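Sutter Gripper Kit – Support Ticket
Status: Open, waiting on customer
Product: Sutter hand-held gripper, two-finger version
Reseller: Brudent
Opened: 15 Dec 2019

Customer report

Finger tracking drops out when the gripper closes on thin, curved dishes. Flat items are fine. The log shows the right finger marker lost for up to 40 frames at a time, then picked up again when the fingers open. Exposure is on auto. Firmware is the version the kit shipped with in June.

Already tried: cleaned the lens, restarted the logger, swapped the USB cable. No change.

Support, first reply

Please run the calibration routine again with the fingers fully closed, then repeat the test with one bowl only. Attach a still from the kit camera with the bowl held on its side, plus the log for that run. Leave the rest of your table as you normally have it.

Customer

Calibration redone, error value 2, same as before. Log attached. Still is from the kit camera, bowl gripped near the lower rim, both markers in view. The black cloth at the back is what we always use.
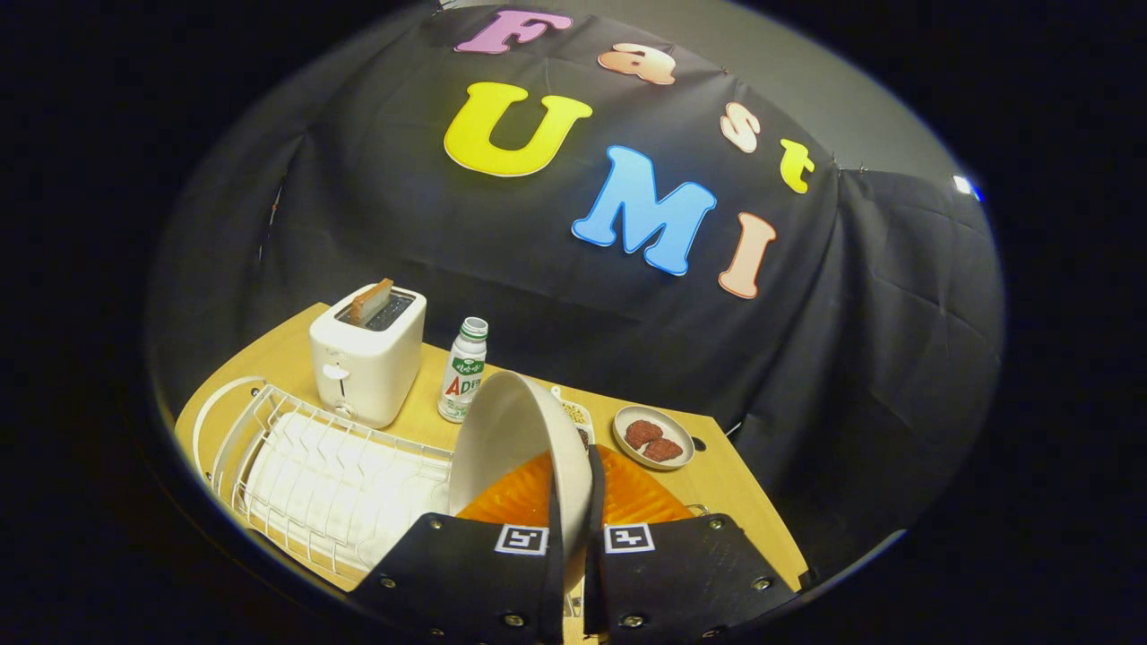
Polton: Same problem on our kit with soup bowls. Fixed exposure helped a lot, we set it to 2800 and the dropouts went from every run to one or two a day. It did not help with glasses – those still fail. Would like to know if the new marker plates are going to be sold separately.

Support, second reply

Thanks both. Fixed exposure is worth trying first. A dark background can push auto exposure up and wash out the white marker borders. Steps:

Turn off auto exposure in the logger settings.
Enter 2800 and save.
Record 8 short runs with the same bowl.
Send the logs in one archive.

If the marker still drops, check the finger screws for play. Replacement plates are ordered through Brudent under the Perudholm spares list. No price for separate sale yet.

Ticket stays open until the logs come in.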